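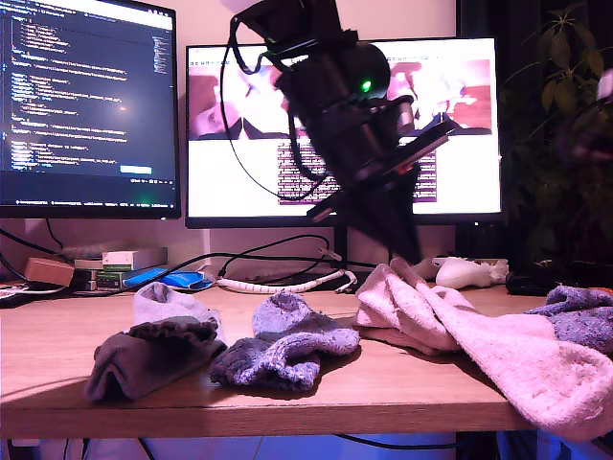 Pairing socks at the desk

My mum always did the socks on the bed, and for years so did I, which meant the leftovers ended up under the doona until the next change of sheets. These days I tip them out on a wooden tabletop instead. A pale, plain surface is a real help with winter socks, as lilac and grey look much the same on a patterned bedspread (and don't get me started on navy and black!).

Start with the chunky knits. They take up the most room, and once they're out of the way the heap looks far less daunting. Match by the knit first and the colour second, because two greys can fool you but a speckle or a rib hardly ever will.

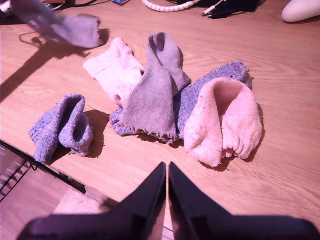
Lilac, grey and pink socks, still to be sorted. The two speckled ones look like a pair.

Fluffy socks shed, so give each one a gentle shake over the bin before you fold it, and wipe the table with a damp cloth when you're done. I lay pairs flat and fold them in half, as balling them up stretches the cuffs something awful. Any odd ones go in a little box on the shelf, and I give them 2 more washes to find their mates. My friend Rahel Gisler keeps hers until July, then cuts them up for dusters, and they do a lovely job on the skirting boards.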